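Two arms and a bench: a week with the Kulex tabletop kit

22 May 2024

I have wanted to write this one up since January, when Nazanin Taheri first told me that her team had put in an order for a Kulex pair. She knows I have a weakness for anything with joints and a power lead. When the kit was finally up and running she asked whether I fancied coming over to Temusum for a few days to have a go, and I was on the train before I'd properly answered her.

So, the kit. Kulex sell it as a bench with a pair of arms, one at each side, reaching in towards the middle. You can buy a single arm and bolt it to whatever you like, but the pair is what most people are after. Each arm comes with its gripper, its base plate, the cables and a decent set of spare fingertips. The cameras are extra. The software is a download and it runs on an ordinary desktop machine, although I'd want a good graphics card in it if you plan to train anything of your own.

I should say that I didn't build it. Temusum had the assembly service from Tondholm, who are the people you deal with over here, and they turned up with the lot and had it moving by the second afternoon. Nazanin watched every bit of it and reckons she could have managed alone in a long weekend. The manual is fine! It has clear drawings and not too many words, and my only grumble is that the section on tensioning the cables comes a good ten pages after you need it.

The first thing I did was what everybody does, which is pick things up and put them in a tub. Hand tools are a surprisingly good test. A screwdriver has a fat end and a thin end, the weight sits in the handle, and if you grab it slightly off it swings round and clouts the rim on the way down. I must have spent a whole morning on that alone and enjoyed all of it.
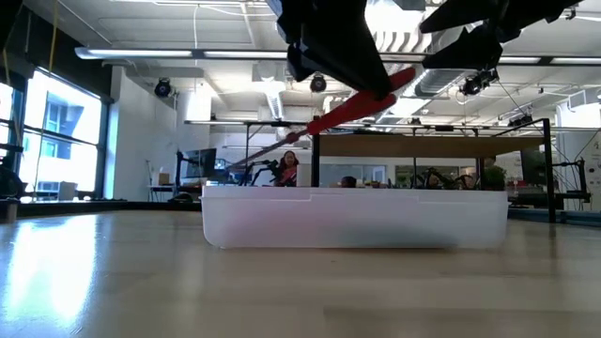

What I like most is how the grip feels through the controls. You get a bit of push-back when the fingers meet something solid, so after an hour or so you stop staring at the fingertips and start thinking about where the thing is going. I've used dearer arms where you're guessing the whole time. With these I could tell a firm hold from a poor one before I lifted, and I'm not a skilled operator by any stretch (ask Nazanin about the mug).

Speed is middling. Tondholm's sheet gives a top figure that I never got near, and I didn't want to. At the slower setting the movement is lovely and smooth, with none of that shudder you get at the end of a reach on cheaper kit. Turn it up and there is a slight bounce when the arm stops, which you can tune out in the settings if you're patient. I wasn't, so I left it slow.

It's quiet as well, which matters more than you might think in a shared room. There were people at their desks and other arms on the go at other benches, and I could chat to Nazanin in a normal voice while it worked. The fans in the desktop machine made more noise than the motors did.

Now, two arms. I'd assumed the second one would be a luxury, and for the first day I treated it that way and let it sit there. Then we moved on to jobs where one side holds and the other side does, and I completely changed my mind. Steadying a container with one gripper while the other reaches inside it is such an ordinary thing for a person to do that you forget how much a single arm struggles without it. You spend half your time chasing the tub across the table.

There is a knack to it, mind. Both arms want the same bit of space, and the software will stop the pair of them if they get too close. The default distance is very cautious. We brought it down a little at a time - there's a slider for it, and the change takes effect at once - until they could both work over one tray without sulking. Save your settings when you find something that suits you. I lost mine once and had to start over.

We also tried it with a proper muddle on the bench, the sort of stationery drawer contents that any office can supply. I think that's a fairer trial than the neat plastic blocks that come in the box. Things with handles, flat things, things that roll.

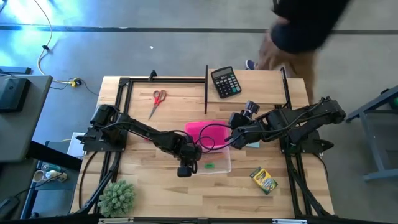 Flat items are where it falls down, I'm afraid. Anything thin lying flush against the wood is hard work with the standard fingertips, and paper is close to hopeless unless a corner is already lifting. Hashemi make a narrower set that fit the same mount, and Nazanin had a pair on loan. They were a big improvement on paper and rather worse on round handles, so you'd end up swapping between them. The swap is two screws a side. I'd love to see Kulex do a clip instead.

The other niggle is cables. There's plenty of slack supplied, and it needs somewhere to go. Give yourself time to route it all before your first real session, and then run both arms through their full reach slowly and watch what pulls. Cable clips would be a very welcome addition to the box.

Help has been good so far. Nazanin wrote to Tondholm with a question about a warm motor and had a sensible reply the same day from somebody who had clearly used one. The warranty runs for 2 years on the arms, and the fingertips are treated as wearing parts, as you'd expect.

Would I have one? Yes, in a heartbeat, if I had the floor for it. For a college, a small lab or a club with a room of its own I think it's a cracking bit of kit, and the pair is well worth the extra over the single. Next time I'm over we're going to try it on folding tea towels, and I've promised to bring the tea towels.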